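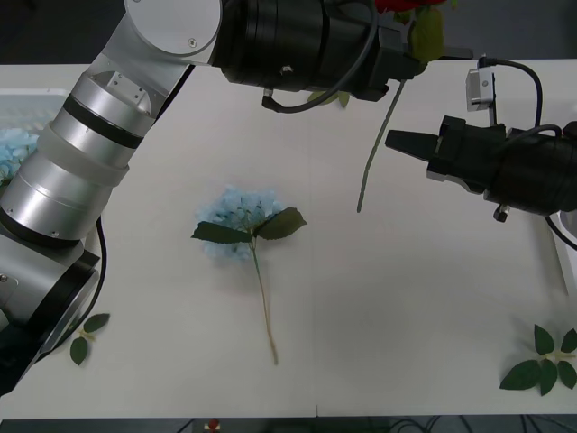
Fudau Mixed Garden Set, roses and hydrangeas

I bought the Fudau set in March, after a long winter in which I killed two real plants. My apartment in Serkow has one window to the north, and very little likes to grow there. I was always a bit against artificial flowers. My grandmother had them on top of the television, gray with dust, and I promised myself I would never own any. So please read this review as written by a person who changed her mind slowly and not completely.

The set has 12 pieces and comes in a flat box that weighs around 600 grams. I paid 11 dollars at the Dristwood garden store, on the shelf near the candles. The flowers are red roses and pale blue hydrangeas, and there are also loose leaf sprigs you can put where you want them. The box has no instructions.

First the roses. The color is a deep red and from two steps away I like it very much. From close the petals are a little too perfect, all opened to the same degree, and a real bouquet would never do this. I put a rose near the back of the vase, where only part of the bloom is seen, and it looks better that way. The stems are long and thin. They bend when you ask them to, but after some days mine went slowly back toward straight, so a narrow neck on the vase helps.

The leaves are the part that surprised me. I expected flat green shapes cut with a machine, all the same. In this set the dark ones have fine teeth along the whole edge and a net of small veins, and the surface looks nearly like soft cloth.
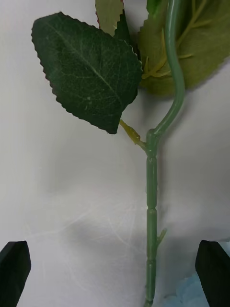 Leaf detail: toothed edges and a lighter second leaf behind.

What gives the secret away is the stem. It is smooth plastic in a sage green, matte, which is good, but the ring-like joints and narrow grooves make it look a little like bamboo. On my pieces there was also a thin line from the mold on the lower part. I rubbed it with a nail file for some minutes and it became less visible. In a glass vase you will see all of this, and in a ceramic one you will not. I use the Vik vase in the tall size, white, and it hides the stems up to the leaves.

The hydrangeas I like more than the roses. The head is round and full, the blue is pale and not the candy blue I was afraid of, and the broad leaves sit just under the blossom, so it already looks finished when it is alone.

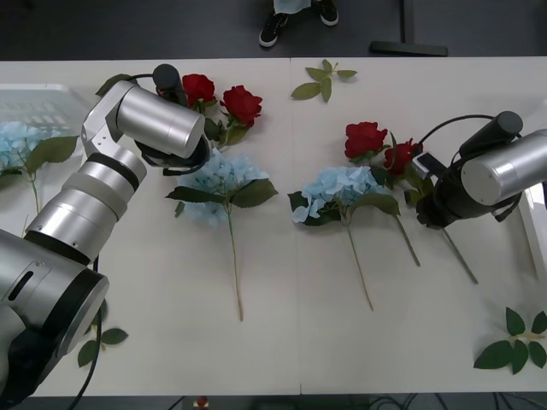

My advice is to lay everything flat on a big table before you start with the vase. I begin with the hydrangeas in the middle, then the roses a little higher, and the leaf sprigs last, to fill the holes. The first time I did it the opposite way and had to take all out again. Two florets fell off while I did this – they are only pushed on, not glued – but they go back with a small press of the thumb.

For dust I use a soft paintbrush and, every few weeks, a hair dryer on cold. I tried water on one leaf sprig and it dried without stains. I did not try it with the roses, so I can't promise anything there.

There was a smell in the box, like a new shower curtain, and it stayed for 3 days with the window open. If you are sensitive to this, open the box on a balcony.

Would I buy it again? The hydrangeas yes, if Fudau sold them alone. The full set is fair for the price, and I give it four stars of five. The missing star is for the stems.

Posted Sunday, November 17, 2019
Filed under: Home & Decor > Flowers and Vases > Tried at Home

3 comments

rainy_balcony wrote:
Thanks for the nail file tip, my stems have the same line. I wrapped mine in floral tape and it covers it too, but it gets sticky in summer.

Guest wrote:
Does the red fade? I want them for a sunny kitchen.

Reply from the author:
I can't say for sun, my window faces north. In my room the color is the same as in the beginning.

Contact | Copyright 2019, all rights reserved | Back to top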